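Bidero Bench Kit for small-parts sorting
Supplied and supported by Okeke, Vadton

Product code range: bench kit, finger sets, spares, training days

We have been selling workshop equipment for long enough to be wary of anything that arrives with the word "transform" on the box. The Bidero Bench Kit does a modest job. It helps a small firm teach a robot arm to pick up small parts from a flat bench and put them somewhere else. Some of our customers have done well out of it. Others sent it back inside the trial period, and in most of those cases we think they were right to.

Please read the whole page before you ring for a quote. It will save us both an afternoon.

What the kit is for

If you pack kits of fixings, sort returned components or load small trays by hand, you already know where the time goes. The picking itself is quick. The slow part is looking for the right drawer, checking the part, and dealing with the one in the batch that has been bagged wrongly. The Bench Kit deals with the picking. It does very little about the rest, whatever you may have read elsewhere.

Your own staff do the teaching. One of them holds the gripper and carries out the job as they normally would, over and over, and those runs are used to set up the arm. The person doing this needs to be somebody who knows the work. We have seen firms hand it to the newest starter on the grounds that it looks dull, and the arm then learns a new starter's habits.

The bench wants to be plain and pale, with storage at the back and plenty of clear surface in front.

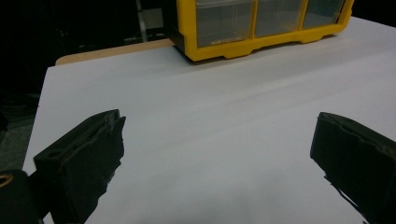

Gripper fingers over the white work surface, drawers behind.

What comes in the box

One hand-held gripper with fingers fitted
One matching gripper head for the arm
Two spare finger sets
Mounting plate and fixings
Bench set-up guide, 28 pages
Access to the set-up software for one site

The arm is not included. Neither are the bench, drawers or guarding. If you have an arm already, send us the model before ordering. We will tell you if it fits, and we do not sell adaptors for ones that don't.

Price and trial

The kit is £3,554 plus VAT, delivered within mainland Britain. There is a trial period of 14 working days, counted from the day we finish setting up and not from the day the boxes land in your goods-in. Finger sets used during the trial are charged for.

We don't publish a payback figure. The ones we have been shown by other suppliers assume that every hour the arm runs is an hour of wages saved, and we have yet to visit a site where that was so. Somebody still fills the drawers. Somebody still clears a jam, and on a bad day that person does little else.

What changes for the people on the bench

Our longest-running installation is at a fixings packer in Nunville, where the kit has been in daily use since July. There were 5 people on the packing bench when we went in and there are 5 now, though the work has been shared out differently. Two of them look after the arm between them, and both have told us that the job is easier on the hands and harder on the patience. One misses the chat. The arm sits where the fourth stool used to be, and you can't talk across it.

The manager there expected output to rise straight away. It fell for the first few weeks, came back to where it had been, and is now a little better on the simple lines. On mixed kits the bench is still quicker by hand, so mixed kits are done by hand. We think that is a perfectly good result, but it isn't the one in the maker's brochure, and we would ask you to put the brochure away before you talk to your staff.

Talk to them early, too. In our experience people will put up with a machine they have had a say in. They are far less willing when it turns up on a Monday with a sheet of instructions and a rumour about jobs. If you are planning to cut posts on the strength of this kit, our advice is to run it for a good long spell first and see what you still need people for.

Wear and running costs
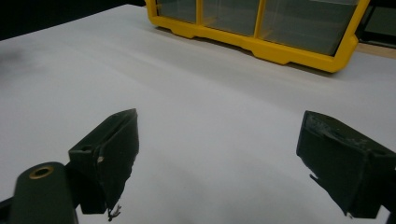
Finger sets are the running cost that most buyers leave out of their sums. The maker gives a service life in grips, and we have stopped repeating it, as we have not found it much use in planning. Look at the fingers themselves. Once you have scuffs along the upper edge, a small flap of material sticking out at a corner and loose strands hanging from a tip, as on this pair, the set should go on your watch list and a new one should be on the shelf. How long it has left will depend on what you are picking up. Rough castings are hard on fingers and smooth plastic caps are kind to them.

Keep a note of when each set goes on. Change both fingers together, even if one looks better than the other, and do a short check run afterwards. A worn finger and a fresh one don't meet as they should, and small washers are the first thing to suffer.

The hand-held gripper wears as well. It is easy to forget this once the teaching is done, and then a new product line comes in and the tool goes back to the bench in a poor state. If the hand-held fingers and the arm's fingers are in very different condition, expect to spend longer on set-up.

When not to buy it

Your parts change every week.
Your bench is in direct sun for part of the day and you can't move it.
You have one person who understands the work and they are about to retire. Train a colleague first.
You want it to impress visitors.
Your present method works and the only complaint is that it looks old-fashioned.

Training

Set-up includes one day on site with the people who will use the kit. We ask for at least two of them, released from other work for the whole day. Half days squeezed in between orders have not gone well – we no longer offer them. Further days can be booked at the normal Okeke site rate.

We are also running an open morning at the Vadton showroom on Sat 17 February. You can handle the gripper, try the software and bring a small box of your own parts. Please bring the awkward ones. Staff who will be working with the kit are more welcome than the people signing for it, although both can come.

Ordering and returns

Kits are held in stock at Vadton. Finger sets are sold in pairs and can be ordered on account. To return a kit within the trial period, let us know by email and we will arrange collection. We will ask you why it didn't suit, and you are free not to answer.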